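Hearing Checks Move to Purnside Health Center from November

By Fernanda Loureiro

Many of you have asked what will happen with the hearing checks, because the old room at the Werthorpe clinic closes at the end of October. I can now give an answer. From November the hearing service will be in the Purnside Health Center, on the ground floor, second door after the pharmacy window. The telephone number stays the same and all appointments already booked stay valid. You do not have to call to confirm them.

The service is open to every adult who is registered with one of the family doctors in Purnside, Reltton or Werthorpe. If you are 58 or older, you can book directly, without seeing your doctor first. If you are younger, please ask your doctor for a referral letter. The practice nurse can write this letter too, and often she has a free appointment sooner than the doctor.

Last year the service made 2,206 checks. It is a good number for three small towns, but we still meet people who waited many years before they came. They turned the television louder, they stopped going to the choir or to the card evening, and they thought it was only age. Some of them had nothing more than wax. If in your family people complain that you do not answer, please take it seriously and book a check.

What happens at the appointment

The check takes 25 minutes. First the audiologist looks into both ears with a small light. If there is much wax, the test is not made on the same day, and you will be asked to use olive oil drops for two weeks and come back. It is therefore a good idea to look for this before. The pharmacist can advise you on the drops and you do not need a prescription for them.

After this you sit in the quiet cabin with headphones and press a button each time you hear a tone. Some tones are very soft and you will perhaps not be sure. Press anyway. Then there is a short part with spoken words, which is offered in English and Portuguese, and for other languages we can ask for an interpreter by telephone if we know one week ahead.

Please bring your health card, a list of the medicines you take, and your hearing aids if you already have them, also the ones that stay in the drawer. If you wear glasses, bring them too. It matters for choosing the type of aid. You are welcome to bring one person with you into the room. 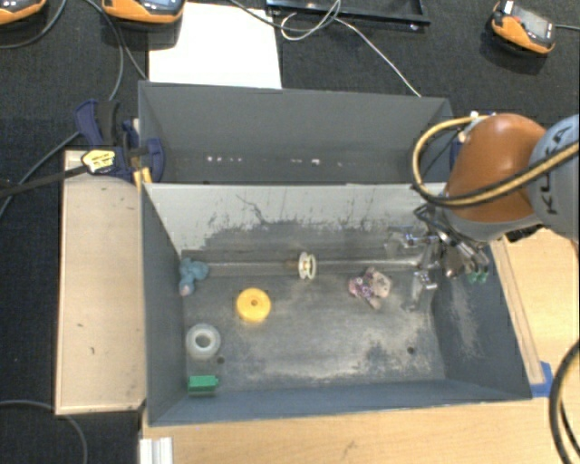 Adelino Mendes writes that the new place is fine for people who drive, but the bus from Reltton stops at the top of the hill, and the walk down to the health center is hard for anyone with a stick. He asks if the appointments could at least be placed at times when the small bus runs, and if batteries must now be collected in Purnside also.

These are fair questions. The small bus stops in front of the health center at 10:15 in the morning and at 2:15 in the afternoon. When you book, please say "small bus" and the reception will look for a time that fits with it. We cannot promise it in every case, but in the morning it should be possible most of the time. For the batteries, no, you do not have to travel. They remain free and you can get them at the library in Reltton, at the reception in Werthorpe and at the new place. Show your brown battery book. If you have lost the book, the reception can print a new one while you wait.

Repairs and cleaning of hearing aids

The repair hour has also a new time. It will be every working day from 8:30 to 9:30 in the morning, without appointment. You can leave the aid and collect it later, or wait if it is only a question of a blocked tube. Tubes should be changed every six months – many people forget this and believe the aid is broken. Please write your name and telephone number on a piece of paper and put it in the bag together with the aid. At the moment we have two left aids in the cupboard and we do not know to whom they belong.

The Palamarchuk fund can help with the cost of a second pair of aids or of a telephone with amplifier, if your income is low. There is 3,000 dollars in the fund for this winter. The form is one page and you find it at the reception. It must be signed by the audiologist, so bring it with you to the appointment and not after it.

When you should not wait for an appointment

If you lose the hearing in one ear suddenly, in a few hours or over a few days, do not book a hearing check. Call your doctor on the same day, or go to the emergency department if the practice is closed. The same is true for strong pain, for blood or fluid coming from the ear, and for loss of hearing after a blow to the head. With sudden hearing loss the treatment works best when it begins early.

To book, call the usual number between 9:00 and noon, or write to the reception by text message if the telephone is difficult for you. The number for text messages is on the back of the battery book. The reception answers the messages in the afternoon – if you have no reply by the next working day, please send it again.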